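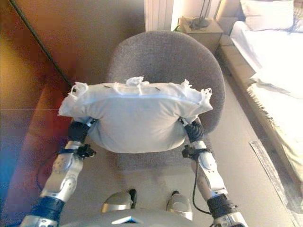 White pillow and gray upholstered chair, May.

Hi Dzifa,

You asked for something less stiff than the last report, so I'm just going to tell you where the Rindside comics project stands and you can pull out whatever the board needs.

The big news is that Flilthorpe is drawn! All of it! Volume one came in at 21 chapters, two more than we pitched, because the ferry story kept growing and Meng didn't want to squash the ending into a few pages. I've read it straight through twice now and I think the extra length was the right call. The middle still drags a bit (the whole business with the tax collector, if you remember it from the outline) and we're trimming dialogue there — mostly mine, I'm sorry to say.

Lettering is where we're behind. I'd told you it would be finished by the end of April, and we have six chapters to go. Meng letters by hand and I badly underestimated how long the sound effects would take. New target is the end of May. I'm fairly comfortable with that one.

On printing, we got the quote from Olton and went with them. The run is 700 copies, black and white with a color cover, right to left like the serialized version. I know a couple of people on your side wanted it flipped for American readers. We tried a test chapter that way and the fight on the stairs made no sense at all, so please pass that along with my apologies.

Money: there's $1803 left in the grant after the printer's deposit. Most of that goes to the balance on the cover paper and to mailing library copies. I haven't touched the travel line and would like to move it over to a second proof, if you're okay with that. Could you let me know by Tuesday? Olton needs an answer before they book the press.

We also ran the first of the reader evenings at Rindside. Good turnout, lots of teenagers, and a long argument over whether the ghost in chapter four is lying (she is, but I kept my mouth shut). Several of them want to know if there'll be a volume two. So do I!

Chapter files are in the shared folder, except nine, which Meng is redrawing.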